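FOR IMMEDIATE RELEASE
November 23, 2025

Punstead Community Fridge Opens Its Doors, and We Want Your Leftover Squash

PUNSTEAD – Hi, it's me again, the person who runs the Tornska Food Share and writes all our press releases at the kitchen table. I have good news this time! After a long fall of phone calls, permit forms and one very patient electrician, the Punstead Community Fridge is open to everybody in town, every day, starting this week.

If you've never used a community fridge, it works just the way it sounds. You bring food you can't use, you put it in, and somebody who can use it takes it home. You don't sign in, you don't show a card, and you don't have to explain yourself. Take what you need for tonight, or for the week if it's been that kind of week. You can drop off a bag of carrots and leave with a carton of eggs in the same visit, and plenty of us will.
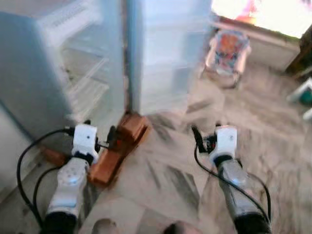

We started talking about this in September, when the Tokach Street grocery closed and a lot of our neighbors lost the only store they could walk to. The bus to the next supermarket takes forever (I've timed it, with bags, in the rain), and by the time you're home the frozen peas are soup. A fridge isn't a grocery store and I'm not going to pretend it is. But it does put fresh food back within walking distance, and that was what people kept asking me for.

So we held a bake sale, then a second, bigger bake sale, and then Vondráček Bakery on Mill Lane offered to match whatever we raised. Between all of that we ended up with $3,762, which paid for the wiring, a year of electricity and a good supply of cleaning stuff. Vondráček is also sending over its unsold bread at closing time, so if you like rye, come in the evening. I cannot say enough nice things about that rye.

The fridge is in the side entry of the old Tokach Hall, past the bike rack. The entry is unlocked from 7 a.m. to 9 p.m. and there's a ramp. Parking is free on the Mill Lane side – please don't block the fire station driveway, they have been really nice to us and I'd like to keep it that way.

What we'd love to get: fruit and vegetables, milk, cheese, eggs in their carton, butter, yogurt, juice, tofu, bread, and sealed packaged food that's still inside its date. Garden stuff is very welcome, and yes, that includes squash. I know you all have squash.

What we can't take: raw meat or fish, alcohol, opened packages, and home-canned food. Home-cooked meals are a no for now too, though I'm working on it with the county and hope to have a different answer by spring.
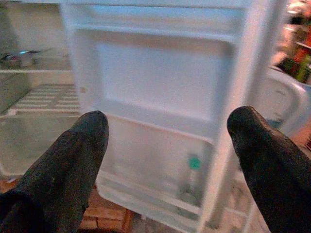
The inside of a refrigerator door.

We clean every morning, and anything past its date goes to compost. If you stop by and spot a spill, there are cloths and spray on the hook by the entry, and a quick wipe helps everybody out. Tall cartons do best standing up, and please write the date on anything you've repackaged. Masking tape and a marker are on the windowsill.

We're also looking for people to take a cleaning shift. It's 5 days on the sign-up sheet right now and I'd dearly love to fill the other two before the holidays! A shift is short, you can bring your kids, and the gloves are on us. Sign up on the clipboard in the entry or leave a note in the Tornska mailbox next to it.

We'll have an open house next Saturday from 10 to noon, with coffee, cider and Vondráček rolls. Reporters are welcome to come by and ask me anything, and I'm happy to set up a visit at another time if Saturday doesn't work. Just leave your number in the mailbox and I'll call you back in the evening.

About Tornska Food Share
Tornska Food Share is a neighborhood group in Punstead. We collect extra produce from gardens and small farms and pass it along to people who live here. Last year we gave out 700 boxes of vegetables, and our goal for next year is 2,000.

Media contact: Tornska Food Share, Tokach Hall side entry, Mill Lane, Punstead

###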